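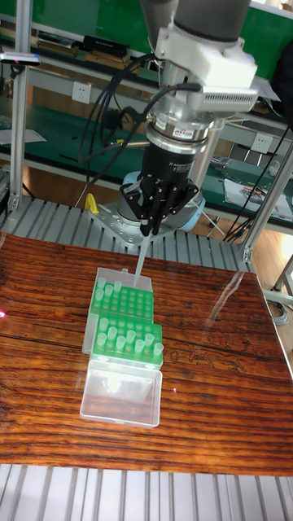

About Plalow

Plalow is a contract testing laboratory in Arnwood. We prepare and analyze water, soil and food ingredient samples for municipal utilities, growers and small manufacturers. The main laboratory handles up to 400 samples per working day. A second site at Rudd receives samples, logs them and sends them to Arnwood by van in the early afternoon.

This page covers how the laboratory works, which tasks have been automated, and how the jobs of our technicians have changed as a result. Clients ask about it during audits and applicants ask about it at interview, so we keep one description for both.

What is automated

Automation at Plalow is limited to sample preparation and consumables handling. Analysis was already instrument-based and has not changed.

Transfer and dilution of liquid samples is done on two fixed-deck liquid handlers. These run validated methods only. A client method that has not been validated on the deck is pipetted by hand until it has been.

Consumables handling is newer. It includes sorting partly used tip boxes, consolidating tips into full racks, and moving racks to the deck. A partly used box used to be set aside at the end of a run and topped up by hand when there was time. Technicians wore fresh gloves for the job, worked with the lids open for as short a time as possible, and disliked it. On a heavy day it took more than an hour of one person's shift.

A robot arm with a three-fingered adaptive gripper and a depth camera at the wrist is used for development of this work. Tips are light, translucent and easy to tip off vertical, and a tip gripped a little too high or at a slight angle will catch the edge of its hole. A force-torque sensor between wrist and gripper is read during insertion. If the downward force passes the set limit, the arm stops, backs off and flags the position for a person to look at.

Tips consolidated on the development bench are used for training and for dye checks. They do not go into client work. Racks for client work are handled in a separate enclosed cell with its own cleaning schedule and access log.

Flirkico

Flirkico is our scheduling and traceability software, written in-house. It assigns each sample a route through the laboratory, records which rack and which deck position were used, and holds the result until a technician releases it. No result leaves Plalow on an automatic release.

Flirkico also keeps the fault record. Every stop on a liquid handler or in the rack cell is entered with a cause code and a free-text note. The free-text note is required. Cause codes alone were tried first and produced a long list of entries under "other" — of little use to the person trying to fix the machine.

The fault record may be read by anyone on staff. It is not used in performance reviews, and this is stated in the employee handbook.

What changed for technicians

Before automation, a bench technician at Plalow spent most of a shift pipetting. The upper limit on repetitive pipetting was a matter of personal tolerance, and hand and wrist complaints were the most common entry in our occupational health log. There is now a written limit. No one pipettes by hand for more than 4 hours in a shift, and the roster in Flirkico will not accept an assignment that goes over.

The time released went to the following work:

Method validation. Technicians run the comparison series between hand and deck, and sign the report under their own names. This was formerly done by senior staff only.

Deck setup and daily checks. Gravimetric volume checks are made on each channel before the first run. A channel that fails is taken out of use and the run is replanned.

Exception handling. Viscous samples, samples with sediment, short volumes and damaged containers are routed to a person. These are the samples where judgment matters, and they now get more time than before.

Teaching the rack cell. Technicians set grip heights, approach positions and force limits for each type of tip box, and test them. A supplier changing the height of a rack by a small amount is enough to require a new set.

Not all of the change has been welcome. Work at the deck involves more waiting and more screen time than bench work. Some technicians preferred the bench and said so. Two roles, client methods and small-batch food work, remain mostly manual, and staff may apply to stay in them. Noise in the preparation room went up when the second liquid handler was installed, and the acoustic panels fitted in May have reduced it only in part.

Staffing

No position at Plalow was cut on account of the equipment. The night shift at Arnwood was closed when deck capacity allowed the same volume to be finished by evening, and the people on it were moved to days. They kept their base pay. The shift premium was phased out over two years, and this was agreed in writing before the change took effect.

Job grades were rewritten at the same time. A technician who is signed off on deck operation, validation and fault diagnosis moves up one grade, with the pay that goes with it. Training is done in paid hours. The full course takes 5 weeks, most of it at the machine.

Manual skills are kept up on purpose. Each technician completes a hand pipetting proficiency test twice a year, and the laboratory runs one day per quarter with the liquid handlers switched off. Throughput on those days is low, and clients with urgent work are told in advance.

Sites and visits

Arnwood: main laboratory, preparation room, rack cell, development bench and offices.

Rudd: sample reception, cold storage and van dispatch. Containers and chain-of-custody forms can be picked up here during opening hours.

Client audits are held at Arnwood by appointment. Auditors may see any part of the preparation room, including equipment in operation, and may request the Flirkico record for their own samples. Photography is allowed at the development bench and in the corridor. Other areas require written approval.

Page last revised 24/06/2020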